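Kianoush Tehrani
2018-09-29

Laundry thread! We finally have a number I trust for the cloth-picking work, so here goes 🧵

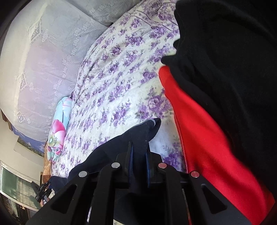
Navy cloth in the jaws, rose-print sheet underneath.

1/ The question Parisa and I started with in July: if you teach a policy to grab clothes only from people doing it by hand with a gripper, does it cope with a bed it's never met?

2/ We recorded 1,008 grasps in 9 bedrooms. Real bedding, so lace, roses, fuzzy blankets, the works. Patterned cloth on patterned cloth is brutal for vision (I love it).

3/ Then 100 test picks on the arm, all in a room we'd held out. Old Stirnell baseline: 27 clean grasps. Ours: 72!! I made Tyson rerun the scoring before I'd believe it.

4/ Biggest gain came from labeling the fold you pinch instead of the middle of the garment. Fidelina's idea, and I argued against it for weeks. Sorry, Fidelina.

5/ Still bad: black knits (the depth is mush) and anything lying under a second layer. We count a double grab as a miss.

6/ Write-up is with Houshang for comments. Code goes up once I've cleaned out my embarrassing variable names.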